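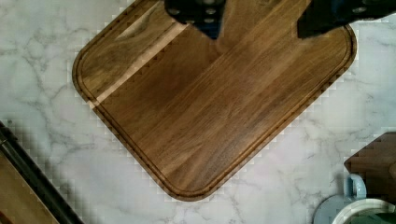
Oiling boards: what are you lot using?

grava55
May 18, 2019
Mineral oil from the chemist, 300 ml, lasts me till June if I'm stingy. My sister swears by olive oil. Her kitchen smells like a chip shop.

Skidness
Olive oil goes rancid. Walnut oil, left to cure, job done.

plusano
Walnut oil in a house with a nut allergy, lovely idea. Beeswax and mineral oil for me.

Skidness
Didn't say your house, did I.

Rana
I've never oiled mine -- 800 roast dinners and it's fine. Bit furry.

grava55
Furry how?

Rana
Like a peach. Sand it, you'll say.

plusano
Sand it. Then oil it.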